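Laundry task: drop episodes with mirror reflections?

tfikre
July 23, 2022
We have 452 laundromat episodes for the Droseck set. The chrome door rings show people and our own hardware. I want to filter the worst ones before training. 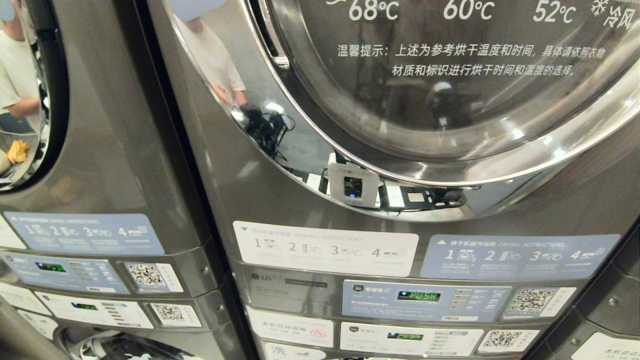
Head view, dryer door. White T-shirt reflected in the upper left of the ring.

signe_th
Don't filter. Every machine in that row has a chrome ring. Drop those and you have no door approaches left.

tfikre
Masking, then. My concern is the policy keying on the operator's reflection.

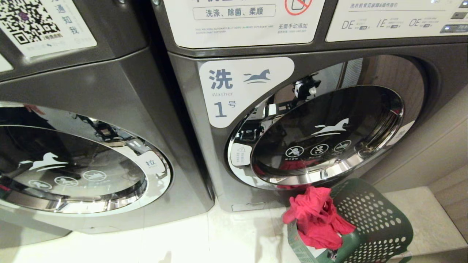 The washer side has the same problem, plus fabric color bleeding into the ring when the basket is close. A mask would remove that too, and I'm not sure I want it to.

fuad.a
Masks cost us 5 points on Kumis. The ring edge is what the door detector uses.

signe_th
Was that the masks or the smaller split? You changed both.

fuad.a
Both, fair. I can rerun on 400 episodes with the split fixed.

chaltu_g
Check the wrist stream first. The grasp phase barely depends on the doors.

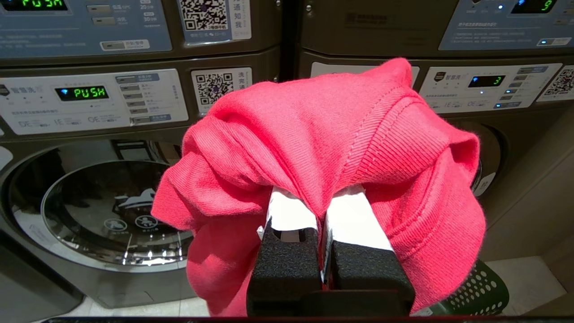
Wrist view, red knit held between the fingers.

tfikre
Agreed for grasping. Door opening stays unmasked until Fuad's rerun. I'll tag reflections as metadata only.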